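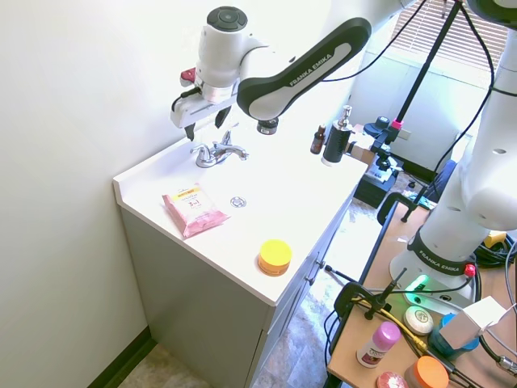
Arif Weerakoon objected at the dry run that a gripper comparison on one counter tells you about that counter and little else. He wanted a second surface before we put up any numbers. I agree with part of that, so I'll say up front what the numbers cover and then give them.

Slide 2. The setup
Same arm, same vanity, same controller for every run. The only thing we changed was the fingers. Set A is the stock pair. Set B is the Gederel pair, longer, with a soft pad. Set C is our own print from the Memthorpe drawings.
Say that the gripper body stays on for all three. People asked about this last time.

Slide 3. The task
Pick up a toiletry item, move it to a marked spot, let go. A run counts as good if the item is standing or lying the way it should at the end. Knocking the faucet is a fail even if the item gets there. Sepehr wanted that scored as half. We left it as a fail.

Slide 4. Counts
592 attempts in total, split over the three sets. 24 were thrown out for controller faults before the fingers touched anything. Don't go into the faults here, there is a backup slide.

Slide 5. Jars and bottles
All three sets handle a short jar with a wide lid. The stock fingers lose bottles lying on their side, mostly by pushing them away on the approach. Set B does better because the pad gives a little. Play the Troltell clip if the room's sound and projector are behaving. If not, skip it and go on.

Slide 6. Flat packs
This is the slow slide. Towelette packs are the worst item for every set. The fingers close on the top film and slide off. Dropping the closing speed from 60 to 50 percent helped Set C and did nothing for Set A. I don't have a good explanation. Nektarios thinks it is the print texture. We haven't tested that.

Slide 7. Clearance
Set B is long enough that the wrist stays above the spout. With Set A the wrist has to come down close to it, and most of the faucet hits are from Set A. If you work around fixtures, look at finger length before you look at pads.

Slide 8. Limits
One counter, one lighting condition, one operator on resets (Angeliki). Arif's point goes here. The second surface is planned for March.

Backup. Controller faults
Only if asked. Joint limit on the far left reach, same spot nearly every time. Moving the start pose fixed it.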